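# Rule 14

By the Sunday before the deadline, Boonsong Thongdee had rewritten the gripper rules so many times that he dreamed in numbered paragraphs. Rule 3, fingers. Rule 9, cables. In one dream his mother read Rule 11 back to him over dinner and asked why it used the word "shall" twice.

He loved it, though. He would have told anyone on the tram if they had asked! Trirkora had let him write the handbook for every hand-held gripper in the building, and he had gone at it the way other people go at sourdough.

"You have fifty rules," said Stijn Verbeke, turning pages with his elbow on the bench and a pen behind his ear. "Mulder has a whole factory and they get by on less."

"Mulder has a factory where everyone holds the thing the same way. Read fourteen."

Stijn read fourteen out loud. "'Before each session the operator shall close the fingers and look at the gap.' That's it? Look at the gap?"

"Look at it! Really look. Then write down what you saw."

"And if it looks fine?"

"Then you write down that it looks fine, and you put your name next to it."

Stijn had been building these things for longer than Boonsong had been out of school, and he had never in his life written down that something looked fine. He picked up the gripper anyway. It was heavier than it looked, with those thick black arms going down on either side, and he held it up in front of him toward the desks and brought the fingers in slowly.
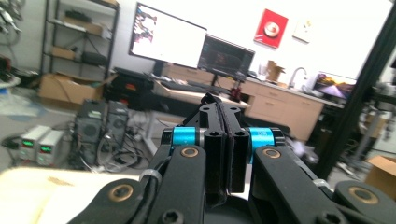 *Rule 14, first try: fingers nearly together, cable tied to the left arm.*

"There's a gap," Stijn said.

"Good. What kind?"

"A thin one." He tilted his head. Then he took the pen from behind his ear, and Boonsong had to stop himself from clapping. "The left finger sits a little lower than the right."

"Is it supposed to?"

Stijn opened his mouth and shut it again. He turned the gripper a few degrees toward the window and squinted at the pads. It was the best silence Boonsong had heard all month.

"I don't know," Stijn said. "I set this one up for the Tronwood job and I don't know. It could be the mount. It could be me holding it crooked."

"So what does the rule say?"

"The rule says to look at the gap. The rule doesn't say a word about the height of anything."

Boonsong was already typing. He typed with his whole upper body, like a man playing an organ. *Look at the gap and at the tips. If one tip sits lower than the other, note which, and check it against the setup sheet before you start.* He read it back, took out "before you start" and then put it back in. It was a lovely sentence. It had come out of a real hand holding a real tool, and you could tell!

"Now nine," he said. "Cables."

"Nine is fine. Nine says tie the cable down."

"To what?"

Stijn looked at the tie on the left arm and the cable running under it. He gave the cable a small tug with his free hand, and then opened and closed the fingers, watching to see what moved. He did this four or five times, well past the point where he was doing it for Boonsong's sake.

"To the arm," he said. "With enough slack that it doesn't pull when you open all the way. Drulten lost two cables in one week to that. I drove over there and fixed them both, and I never told a soul how."

"You never wrote it down?"

"Who was going to read it?"

Boonsong scrolled to the top of the file and turned the laptop around. The first page had a line for the author, with his own name on it. He had added a second line underneath while Stijn was busy with the cable, and the cursor was blinking at the end of *Verbeke*.

Stijn looked at it for a while. He set the gripper down, wiped his hands on his trousers and pulled up the other stool.

"Your screw rule is wrong too," he said. "Move over."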